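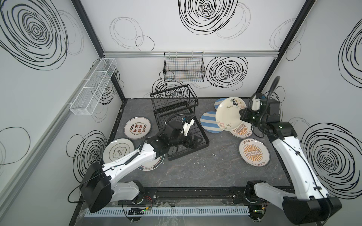 The Masson Center for Household Studies is accepting applications from adults in Drilldale and nearby towns who wish to take part in the Plate Sorting and Storage Study. The study looks at how people sort, rack, and put away everyday dishes when the dishes do not belong to a single matching set. Most homes own a mixture of plates bought at different times, and the decisions people make while clearing them have received little attention. The plates selected for the sessions reflect that mixture. Some have broad blue-and-white stripes, one has an orange sunburst with small lines of Chinese characters above and below it, and another carries the characters 食味 inside a black cloud-shaped outline. A black wire dish rack is included among the materials. Applicants need no special knowledge of dishware and do not need to read Chinese.

The study is directed by Mireille Bailly and coordinated by Shaimaa Hamdy. It is part of the Nekudari Project, a program of the Center concerned with ordinary kitchen work and the storage of household goods.

Number of places: 14
Location: Masson Center for Household Studies, Drilldale
Sessions: five per participant, scheduled individually
Payment: $400 on completion of all sessions
Applications close: October 24, 2022

What participants will do

Each session is made up of short tasks carried out with plates, racks, and baskets. In the first tasks, participants will be given plates spread over a work surface and asked to gather them in any order they choose. They may group them by pattern, by size, by position, or by no rule at all. The study staff will not suggest a method and will not comment on the one chosen.

Later tasks concern the dish rack. Participants will be asked to stand plates upright in the rack, to take them out again, and in some cases to set the rack straight before starting. Certain tasks will begin with a rack that already holds a plate. Participants will decide whether to leave that plate where it is or move it to make room for others.

After each task, a member of staff will ask a few questions about the choices made. Examples of topics include which plate was picked up first, whether matching patterns were kept together, and whether any plate seemed awkward to grasp or place. Answers will be written down by staff. Participants may decline to answer any question without giving an explanation.

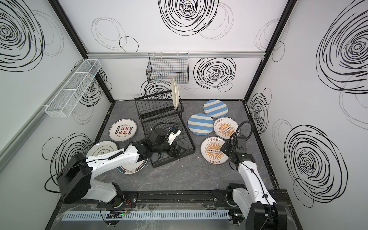 Striped and sunburst plates to the right of the black wire dish rack.

Matching pieces are of particular interest to the project. Many people will bring two plates of the same pattern together before racking either one, even when another plate is closer to hand. Others clear the nearest plate first and deal with pairs later, or do not treat them as pairs. The Center would like to hear from people of both habits. It would also like to hear from applicants who share a kitchen with someone whose habits differ from their own.

Applicants should be aware that the plates are ceramic and that some tasks call for moving one plate that overlaps another. Participants will be shown how to report a chip or crack. They will not be charged for any item that is damaged during a session, and no deduction will be made from their payment. Broken pieces are to be left in place for staff to collect.

Sessions are not timed. A participant who wishes to pause or stop may do so at any point. Anyone who withdraws before the fifth session will be paid for the sessions attended, in proportion to the full amount.

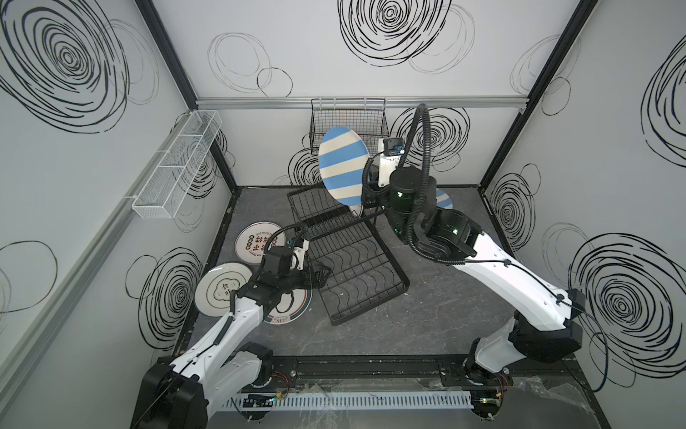 STORAGE TASKS AND ELIGIBILITY

The final session deals with where dishes and small kitchen items should be kept once they have been cleared. A black wire mesh basket on the back wall and a long white wire shelf basket with compartments on the side wall form part of the storage fittings under study. Participants will be asked which items they would keep in fittings of this kind, which they would keep elsewhere, and how they would divide the compartments. Drawings and notes are welcome, and paper will be supplied.

To be eligible, applicants must:

- be 18 years of age or older
- live in Drilldale or be able to travel to the Center for every session
- wash, dry, or put away dishes at home at least several times a week
- be able to lift and place a dinner plate with one or both hands
- be able to hold a conversation in English

Persons currently employed by the Center, and members of their households, may not apply. Employees of Dekotix, which supplies scheduling and payment services to the Center, are also not eligible. Previous experience in restaurant or catering work will not exclude an applicant but must be stated on the form.

The Center will select participants from a range of ages and household sizes. People who live alone are encouraged to apply, as are those who cook for large families. Applicants who use one hand for most kitchen tasks, or who need a seat or a lower work surface, should say so on the form in order that suitable arrangements can be made in advance.

Privacy

Names and contact details will be stored separately from session notes. Published findings will identify participants by number only. Participants may request a copy of their own notes and may ask that any part of them be removed up to 11 days after the last session.

How to apply

Application forms are available at the front desk of the Center and may be returned there in person or by mail. Applicants should complete every section, including the short written answer on how plates are stored in their kitchen at present. A few sentences will be sufficient. Photographs of cupboards or shelves should not be enclosed.

All applicants will receive a written reply. Those selected will be invited to a brief introductory meeting with Ms. Hamdy, at which the consent form will be read through and session times agreed. Attendance at the meeting does not oblige anyone to take part.

Questions about eligibility or access to the building should be directed to Shaimaa Hamdy, Study Coordinator. Questions about the aims of the research should be addressed to Mireille Bailly, Study Director, at the same office.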